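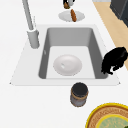 One reply to the spring survey said that the soup was good, the bread was better, and could the suppers please go on through the winter. They can, and they will.

PLENDERO SUPPERS RETURN IN JANUARY WITH A SECOND KITCHEN AND A LONGER TABLE

Zuvine, the neighborhood cooking group, is thrilled to announce that the Plendero Suppers will be back in January for a full winter season, with meals served at two sites for the first time. The original kitchen on Oshima Street will stay open, and a second one will start up in the old Rikus Bakery building, where the ovens have been cleaned, tested and put back to work.

The suppers are simple. People come in at 4 p.m. to chop, stir and bake, and everyone sits down to eat at 6. There is no charge for the meal and no need to know how to cook. Those who would like to skip the chopping and show up hungry are just as welcome, and plenty of people do exactly that.

Last season 133 households took part at least once, and 600 bowls of the opening-night squash soup were ladled out before the pot ran dry (the cooks had planned on making it last through a second evening!). That first night was loud and crowded, and it ended with people writing down the recipe on paper bags. By the time spring came, there was a waiting list for the bread bench.

The Rikus site should take care of that. The bakery's long work table seats 66 once the flour bins are moved out of the way, and the two deck ovens hold enough loaves to feed both sites on the same evening. Bread will be baked there in the early afternoon and walked over to Oshima Street, three blocks away, while it is still warm.

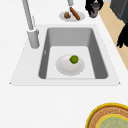 Surely the dumplings are coming back, wrote a reader of the group's fall newsletter, adding that the leftovers never once made it home in one piece.

Yes, the dumplings are coming back. So are the bean stew, the cabbage rolls and the rice pudding with orange peel, all of which got strong votes in the survey. New this winter is a run of 10 "bring a recipe" evenings, each one built around a dish sent in by somebody who eats at the suppers. A peanut stew, a potato pie and a very promising noodle soup are already on the list, and there is still room for more. Recipes can be handwritten, half remembered or missing the amounts — the kitchen crew is happy to work those out at the stove.

Zuvine is also adding a children's hour at the Oshima Street kitchen. Kids will shape rolls, tear greens and taste everything, and the rolls they make will go on the table that same night. An adult should stay with any child under eight.

"We love how these evenings sound from the hallway," the group said in a statement. "There's chopping and arguing over salt, and then for a minute after the food comes out it all goes quiet. We can't wait to hear that in two kitchens."

Ingredients for the season come from farms and shops near Plendero, with a good share of the onions, squash and apples grown in the lots behind Oshima Street. The cooks plan each menu once they know what has come in, so the dish of the night is posted on the door by noon. A meatless pot is always on, and one side of the table is kept nut-free.

Sign-up sheets for both sites will go up in December. Names are only needed for the cooking part of the evening; seats at supper are first come, first served. Anyone who needs a ride, or would like a meal brought to them, can leave a note at either kitchen.

Recipes for the "bring a recipe" evenings can be dropped in the blue box at Oshima Street or handed to the cooks at the Rikus Bakery building. Please include a way to get in touch — there may be questions about the spices.

Aprons are provided. Bring a container for leftovers.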